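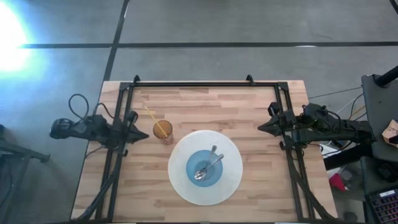
Slide 4. Task setup

Two arms, facing each other, one shared table. Tableware set: cup with straw, plate, bowl, two spoons. Object poses randomized per episode.

Stumitz policy trained on 800 teleoperated episodes. Baseline is the same network, one arm at a time. Action chunk length 16 for both.

Slide 5. Results

400 evaluation trials, split evenly. Most baseline failures are at handover. Stumitz fails mainly on the straw: thin, leans, depth is noisy. Mention the amber glass here, same depth problem.

Crossed spoons: separate count, see backup slide.

Slide 6. Limits

One table, one lighting setup. Grultico replication still running. If asked about scaling: next set is around 2,000 episodes, same rig.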